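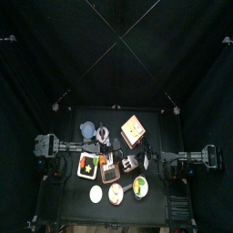 Toy kitchen things on the black table. Light blue bowl, and the white and pink kettle next to it.

---

I've been going through toy kitchen sets for most of June, so I'm putting my notes in one thread. It's mostly about what to keep, how to wash it and where to put it.

---

The kettle is my favorite shape of the lot. The handle is dark and sits on top, so it reads as a kettle from across a room. Some toy kettles look so much like teapots that kids argue over which one they're holding.

---

Bowls get used more than anything else in a play kitchen. They hold soup, then they're a hat, then they hold every other piece in the set. If you can only keep a few things from a big mixed box, keep the bowls first.

---

Look for a rounded rim. I passed on a Nivier bowl at a yard sale over this. Nice color, but the rim had a seam all the way around that you could feel with a thumb.

---

On color: pale things are easy to find against a dark surface. I used to sort on a patterned tablecloth and kept losing lids in the flowers. A plain black top is much better for it. A dark towel does the same job if your table is light.

---

Washing. Warm water, a little dish soap, a soft brush. Check anything hollow before it goes under. If water can get in but has a hard time getting out, wipe the outside with a damp cloth and leave it at that.

---

Stickers come off before the wash. For old price tags I rub in cooking oil, leave it through lunch and scrape with an old library card. Test the oil on the bottom first. I took the printed face off a toy toaster that way and I still think about it.

---

Dry everything upside down on a rack overnight. Pieces that go in a bin damp come out smelling like a basement.

---

Storage. I tried one large bin for two weeks. The small food pieces sank to the bottom and the only way to reach them was to tip the whole thing out on the floor, which the kids were happy to do.

---

Now it's 2 shallow Tireo trays on a low shelf. Cookware in one, food in the other. No lids on the trays. The lids got stepped on.

---

Anything with its own lid gets stored with the lid on. I know that takes up more room. It's still faster than hunting for it later.

---

Mixed sets are fine, by the way. I had a complete Jellden set put away separately in its box for ages, and when I finally let it get mixed in with the rest it was played with a lot more. Scale is the only thing I'd watch. A tiny pan next to a big kettle bothers some kids and not others.

---

Things I've let go of: play knives with a broken tip, anything cracked, a sponge that came with a sink set, and toy food that was meant to stick together with hook-and-loop dots when the dots were bald.

---

You can replace the dots, if you like that kind of job. The counter at Borkowska sells them on a roll. Clean off the old glue completely or the new ones will slide. I did one toy loaf of bread and decided that was enough.

---

Someone asked about buying by the lot. I saw a listing for 207 pieces of play food and skipped it. The photos were all of the same heap from different sides and I couldn't see a single pot in there.

---

What I'd like to find next is a colander. I've seen them in red and in a green I don't care for. A light blue one to go with the bowl would be good.

---

If you have a way of keeping toy cutlery together that isn't a rubber band, please reply with it. I've been using a mug and it gets knocked over every day before lunch.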